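Diary, May, 6:50 a.m.

Water hardness again. Drew the sample from the kitchen tap after letting it run for 7 minutes, then titrated twice. Both runs came out higher than the April average. The kettle agrees – the scale on the element is back, and I descaled it with citric acid two weeks ago.

Glória Sequeira thinks the supplier has switched us to the Prata borehole while the Arkel main is being relined. That would fit. The Prata water has always left a white ring in the pan, and the pH reads a little higher as well. I have asked Hélder Teixeira for the blending schedule, if one exists.

Softener settings before today: regeneration every 1000 liters, brine draw 22 minutes. Changed to every 850 and left the brine draw alone. One variable at a time. Salt bin is at half, one 25 kg bag in reserve.

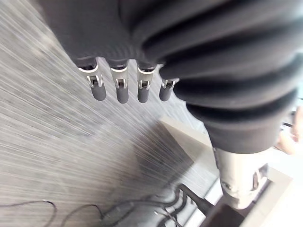
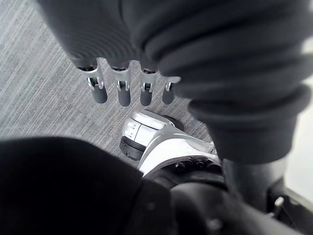 Four fingertips, dark fabric over the hand.

Resin is the other suspect. The bed is nine years old and I have never cleaned it for iron. The Pinano manual gives a dose of 50 ml of cleaner per regeneration but doesn't say for what bed volume, so I will write to them before pouring anything in.

Second sample at 6 p.m., same tap, same run time. If the softened side is still above target I'll check the bypass valve for a leak. The O-ring was stiff last time I had it out – spare is in the drawer with the fuses.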